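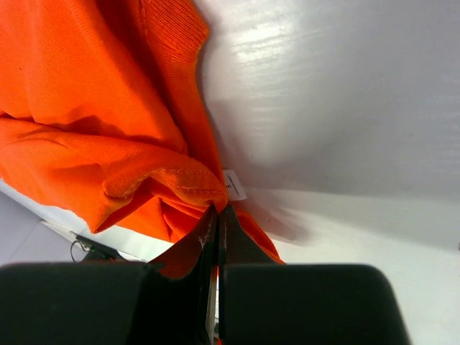
¿Hay que alisar del todo una prenda de punto antes de empezar a doblarla?

Basta con que queden planos los bordes y la zona por la que va a pasar el primer pliegue. Las arrugas del centro se corrigen con la mano al cerrar el paquete.

Incidencia 852 - Plegado y apilado
Cola: Preparación de prendas, Doherty
Sistema: Fonlow
Abierta por: Ans Leemans
Asignada a: Ruairí Heffernan
Fecha de apertura: 8 jul 2021
Prioridad: media
Estado: resuelta, pendiente de confirmar con la talla grande

Descripción del problema

La prenda naranja del lote Allmont no mantiene la forma una vez doblada. El paquete sale más ancho por un extremo que por el otro y, al ponerlo en la pila, se inclina hacia el lado estrecho. Con las prendas rosa y rojo oscuro del mismo lote no ocurre. Se ha seguido la hoja de plegado vigente, revisión de febrero, sin cambios.

Comportamiento esperado: paquete rectangular, bordes alineados, etiqueta oculta en el interior.
Comportamiento observado: paquete en cuña, una esquina abierta, etiqueta asomando por el canto.
Se reproduce: siempre, en las siete repeticiones hechas antes de abrir la incidencia.

Registro

Ruairí Heffernan
Recibido. Antes de tocar la hoja necesito saber tres cosas: desde qué punto se empieza a extender, en qué momento se localiza la etiqueta y si la superficie es la mesa blanca o el tablero forrado. El tablero forrado agarra el punto y deforma el bajo.

Ans Leemans
Mesa blanca en todos los casos. Se extiende desde donde caiga la prenda. La etiqueta no se busca, la hoja no lo pide. Las otras dos prendas ya están dobladas y apiladas en la esquina y no las voy a deshacer salvo que haga falta compararlas.

Ruairí Heffernan
No hace falta deshacerlas. Déjalas donde están y mantén libre el centro de la mesa.

Primera hipótesis: orientación. Si se extiende desde un punto cualquiera, el primer pliegue puede coger el tejido en diagonal respecto al canalé, y un tejido de punto doblado en diagonal cede más por un lado. Eso daría la cuña. Prueba propuesta: localizar la etiqueta blanca, usarla como referencia fija y extender desde ahí hacia los bordes.

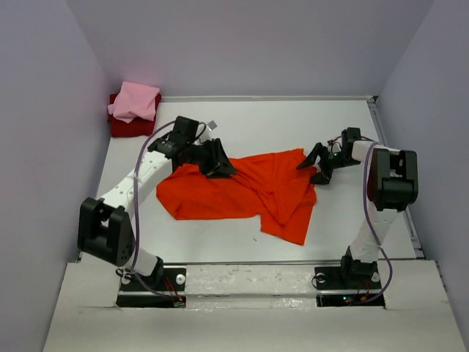
Estado de partida: prenda naranja sin doblar en el centro; al fondo a la izquierda, rosa sobre rojo oscuro.

Ans Leemans
Prueba hecha con la etiqueta como referencia. Mejora parcial. El paquete ya no se abre por la esquina, pero sigue más ancho por un extremo. Medido con la regla de la mesa, la diferencia se ve a simple vista y no cambia de una repetición a otra. Adjunto la secuencia seguida:

1. Buscar la etiqueta blanca y dejarla hacia arriba.
2. Separar las capas con los dedos alrededor de la etiqueta.
3. Llevar los bordes hacia fuera, primero la izquierda.
4. Alisar desde la etiqueta hacia el bajo.
5. Primer pliegue lateral.

Normand Grewal
Entro por la parte de almacén. El mismo efecto lo tuvimos con un lote de 2.000 prendas de punto y la causa no era la orientación. Al alisar se arrastraba la capa de arriba y la de abajo se quedaba atrás. Desde encima parece plana. Si se levanta el borde se ve el desfase entre capas.

Pregunta para Ans: en el paso 4, ¿la mano apoya o arrastra?

Ans Leemans
Arrastra. He levantado el borde y, en efecto, la capa de abajo queda recogida por un lado.

Ruairí Heffernan
Segunda hipótesis, por tanto: desfase entre capas. La orientación agrava el defecto pero no lo produce. Descarto también la plantilla Nultitz que propuso Clodagh para este caso - iguala el ancho del paquete, pero encierra la arruga dentro y reaparece en la estantería.

Clodagh Ní Chonaill
De acuerdo en no usarla aquí. Para las prendas ya planas la seguiría manteniendo. Un apunte sobre la costura: el pespunte claro sirve mejor de guía que el propio borde. El borde cede cuando se tira de él. La línea de puntadas se desvía menos y se distingue bien sobre el naranja.

Ruairí Heffernan
Incorporado. Queda así: coger el tejido por la punta, las dos capas a la vez, levantar lo justo para que el resto cuelgue y volver a posar. Después se comprueba el pespunte y se corrige con la mano plana, sin arrastrar. Si aparece un surco oscuro justo encima del punto de agarre, hay tejido acumulado; se suelta y se vuelve a coger más cerca del dobladillo.
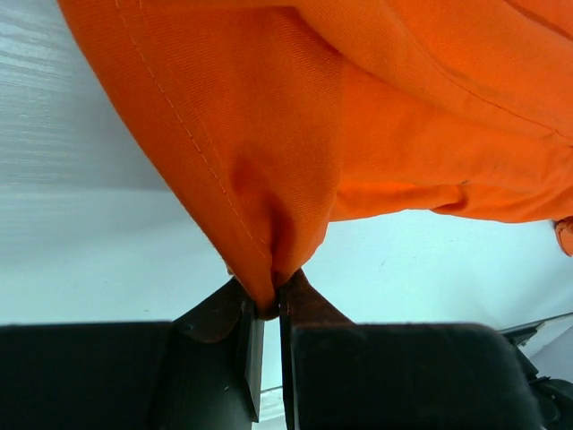
Solución aplicada

Se sustituye el alisado por arrastre por un levantado corto desde la punta. Secuencia nueva para la prenda naranja:

1. Localizar la etiqueta blanca. Es solo referencia de orientación.
2. Buscar la banda acanalada y separarla del resto. Si queda metida entre capas, el paquete engorda por ese extremo.
3. Coger las dos capas por la punta, junto al dobladillo.
4. Levantar, dejar caer, posar.
5. Repetir en la punta opuesta.
6. Alinear con el pespunte claro.
7. Primer pliegue lateral, segundo pliegue lateral, cierre hacia la banda.
8. Apilar con el canto cerrado hacia el frente.

No se modifica la hoja para las prendas rosa y rojo oscuro.

Verificación

Peiyu Xiong
He repetido la secuencia nueva siete veces seguidas sobre la mesa blanca, partiendo siempre de la prenda hecha un montón. El paquete sale rectangular en todas. En la segunda repetición la etiqueta volvió a asomar por el canto; me había saltado el paso 2. Con la banda separada no se ha vuelto a dar.

Dos observaciones. El paso 5 se puede omitir si la prenda cae ya abierta por ese lado. El paso 8 debería decir qué canto es el cerrado, en la hoja impresa no se entiende.

Ruairí Heffernan
Paso 5 se queda como obligatorio hasta tener datos de la talla grande. Paso 8 corregido en el borrador: «canto cerrado = el lado del último pliegue».

Ans Leemans
Confirmo desde preparación. Sin inclinación en la pila con la talla mediana. La talla grande no ha llegado todavía.

Pendiente

- Talla grande: repetir la verificación cuando entre. Responsable, Peiyu Xiong.
- Hoja de plegado: publicar la revisión en Fonlow y retirar la copia de febrero que sigue pegada en la puerta. Responsable, Clodagh Ní Chonaill.
- Plantilla Nultitz: añadir la nota «no usar con prendas sin extender».

Incidencias relacionadas: ninguna abierta.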